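The Bircombe Loop

The leaflet said the Bircombe Loop was 8 miles and suitable for all. I had my doubts about both. It was raising money for the donkeys up at Hutchins, and I had nothing against the donkeys. What I distrusted was the leaflet, which used the word "fun" four times before it got to the parking.

My sister had signed us up. She said it would do me good, which is what she said about the choir.

"It's a walk," she said. "You walk to the post office."

"The post office has chairs."

By October I had collected $77 in pledges, most of it from people at work who wanted me to stop standing by their desks. My boss put himself down for two dollars a mile and then asked how far I thought I'd get. I said all of it. He said he'd wait and see before he went to the bank.

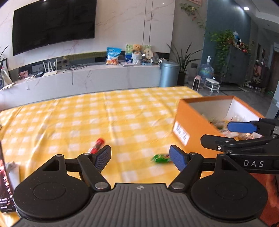
By the Bircombe Post fiction desk
23 Apr 2024

The morning of the walk it rained sideways. A man in a donkey suit was handing out numbers under a tarp, and the ears had already gone. He told us the view from Drirard Hill was worth every step. I asked if he'd be coming up to see it. He said he had to stay with the numbers.

My sister went off fast, the way she does, and I didn't see her again until the first gate. A woman there gave me half a banana and told me I was nearly halfway. I had been walking for twenty minutes. I ate the banana and kept my opinion of her to myself.

Drirard Hill had no view. It had fog, a bench, and two teenagers eating chips on the bench. I asked them which way the path went and they pointed in different directions.

"Are you doing it for the donkeys?" one of them said.

"So I'm told."

"We live next to them. They bite."

I thought about this all the way down. My coat had a tag that said Vanonel and promised to keep me dry in any weather, and by the creek I could feel water running down to my elbows. My left sock had worked itself into a lump under my heel. If anybody had come by with a car I would have given them the whole $77 and the coat.

At Hutchins they had put the finish line right up against the paddock fence. My sister was already there with tea. Behind her stood a gray donkey with one bent ear, looking at me the way my boss had.

"Well?" she said.

"It was longer than eight."

"But you did it."

I said I would want to see a map. Then I put my hand on the fence, well back from the teeth, and the donkey came over and leaned its whole head against my sleeve. It was probably after the banana.

"They do that to everyone," said my sister.

I stayed there until my tea was cold.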